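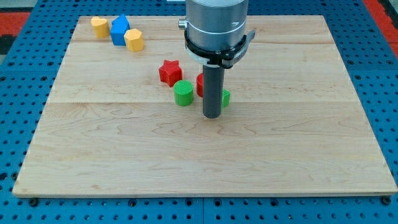

10月はうちの会社(Kikanoといいます)の寄付月間で、各自が家から使わなくなったものを持ち寄ることになっています。去年集まったのが2,392点。私はその仕分け係を3年やっていて、まあ、いろんな状態のものを見ました……。というわけで、出す前に家でやっておくと受け取る側がすごく助かる手入れと荷造りのコツを、思いつくまま書いておきます。会社の回収に限らず、地域のバザーでも使えるはずです。

## 鍋・フライパン

いちばん多いのが鍋の焦げつき。ステンレスなら重曹を大さじ2くらい入れて水を張り、10分ほど弱めに沸かしてそのまま冷ますと、たいていはヘラでぺろっといきます。アルミ鍋に重曹は黒ずむのでダメです。私は一度やりました。アルミにはレモンの皮か、なければお酢をちょっと。

取っ手のネジも見てください! ゆるんでいたらドライバーで締めるだけ。締めても回ってしまう場合は寄付に出さず、自治体の金属ごみへ。フッ素加工がはがれたフライパンも同じ扱いにしています。

フタは本体とペアで、裏返してのせてから紙ひもで十字に縛ります。テープは跡が残るので使いません。フタだけ迷子になった鍋って、本当にもらい手がつかないんですよ。

## 包丁

受け付けない団体が多いので、まず確認。うちの届け先の子ども食堂はOKで、去年はSabatierの包丁を出してくれた人がいて仕分け場がちょっとざわつきました。

包み方は、牛乳パックを開いて刃より少し長めに切り、二つ折りにして刃をはさみ、刃先側を折り返してガムテープでぐるぐる。新聞紙だけだと刃が突き抜けます。外側に太いペンで「包丁」と大きく書いて、どっちが柄なのか矢印も入れます。研いでから出すかどうかは意見が分かれるところで、私は研がない派です。急に切れる包丁が届くのも怖いかなと思って。

## 食器

値札シールの残りはドライヤーで20秒温めてから、ゆっくり斜めに引っぱる。それでもベタベタが残ったら、サラダ油を少しつけたティッシュで押さえて5分、あとは食器用洗剤で洗えばきれいに取れます。茶渋はメラミンスポンジで落ちますけど、金の縁取りがあるお皿にはこすらないでくださいね、模様ごと消えます。

箱に詰めるときは、お皿は寝かせず立てて。1枚ずつ紙をはさんで、本棚に本を並べる感じで入れます。上に余ったすきまには布巾やタオルを詰めておくと、それもそのまま使ってもらえて一石二鳥。

## 布もの

タオルは未使用でも、長くしまってあったものは一度洗ってほしいです。押し入れのにおいって、自分の家のものだと気づかないんですよね。洗濯機に酢を50mlほど、すすぎのときに入れるとかなり違います。塩素系の漂白剤とは絶対に一緒に使わないこと。乾いたら柔軟剤なしで畳んで終わり。香りが苦手な方もいるので。

エプロンはひもがほつれがちなので、先っぽだけ2センチ折ってまつっておきます。ミシンを出すほどじゃないです。

## 小型家電

動作確認して、「10月確認済み、動きます」と付箋を貼る。これだけで仕分けが倍くらい速くなります。説明書がなければメーカー名と型番をメモに書いて、コードと一緒に袋へ。コードはきつく巻かず、8の字にゆるく束ねてトイレットペーパーの芯に通すと絡みません。

電池は全部抜いてください。液もれした跡は、綿棒に酢を少しつけて白い粉をふき取り、乾かしてからもう一度動くか試します。手袋はしたほうがいいです。

## 箱のこと

みんな大きい箱に詰めすぎ! 食器と鍋は60サイズを2つに分けたほうが、持つ人の腰にやさしいです。私も以前、みかん箱いっぱいのお皿を個人で団体に送って、送料1,644円かかったうえに底が抜けかけました。底のテープはH字に貼って、さらに真ん中を十字に。中身は側面に書きます。上に書くと積んだとき読めません。

去年うちの部署に半年いたFlorian Gaillardさんは、箱の側面に中身の絵を描いていました。鍋なら鍋、カップならカップ。日本語を書くのが面倒だっただけらしいのですが、これが大好評で、今年はみんな真似しています。私の描いたやかんはどう見ても鳥です。

## 出さないほうがいいもの

- ひびや欠けのある食器(小さくても)
- 賞味期限まで1か月を切った食品
- 開封済みの洗剤や調味料
- 名前や住所が書いてあるもの(油性ペンの名前は消毒用エタノールで薄くなることも)
- 「誰かが直せば使える」もの

最後のが悩ましくて、つい出したくなるんですけど、届け先にはたいてい直す人も時間もありません。自分で直して使うか、潔く処分かなあ。

本とおもちゃの手入れは長くなりそうなので、また別に書きます。クレヨンの落書きの消し方でいいのを知っている方がいたら、先に教えてください。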